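Second arm or better fingers? Trying to sort next year's budget

tevport_tinkerer
Posted 14:10

Hi all, after some sanity checking before I send my numbers in. I run a small bench at Tevport with one arm on it, and I've got 1551 to spend before the end of October. The job is opening and shutting little wooden drawers, plus picking up small bits and putting them away.

Option one is a used arm from Clollmont, which eats the lot. Option two is keeping what I have and buying new fingers, a spare wrist camera and a decent light from Etadance – that comes to 400 and leaves me a cushion.

My heart says second arm, obviously!
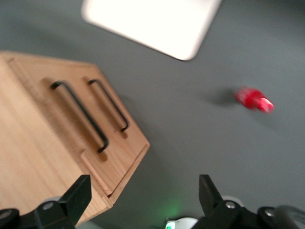

Wrist view over the bench, bar handles on the left

The black bar handles are the bit I care about most. There's only a small gap between the bar and the wood, so whatever I buy has to get in there.

Ķēniņš
Posted 14:52

Fingers first, no question. Those are flat and square at the tip, and I'd want something slimmer for a bar pull. A second arm with the same fingers just gives you the same problem twice (and two lots of cables to trip over).

mothballed_lathe
Posted 15:30

I'd go the other way. Used arms at that price don't hang about, and you can print fingers for pennies. I did 30 pairs last winter before I got a set I liked, and the plastic still cost me less than a takeaway.

Ķēniņš
Posted 15:41

30 pairs is a lot of evenings, mate. Put your time in the budget and see how cheap it looks.

mothballed_lathe
Posted 15:48

Fair, but I enjoy it.

bench_and_biscuits
Posted 17:05

Has anyone asked what Clollmont want for delivery? They charged me 222 on top and it wasn't on the first quote. Also that picture is pretty smeary, so I'd put the light and camera settings ahead of either.

tevport_tinkerer
Posted 18:20

Ouch, no, delivery wasn't on mine either – that would put me well over. I'll ring them in the morning. Leaning towards the Etadance bits now, and I might have a go at printing a slim pair while I wait. Mothballed, would you share your files?

mothballed_lathe
Posted 18:33

Will dig them out tonight. Scale them before you print, mine were for a bigger gripper.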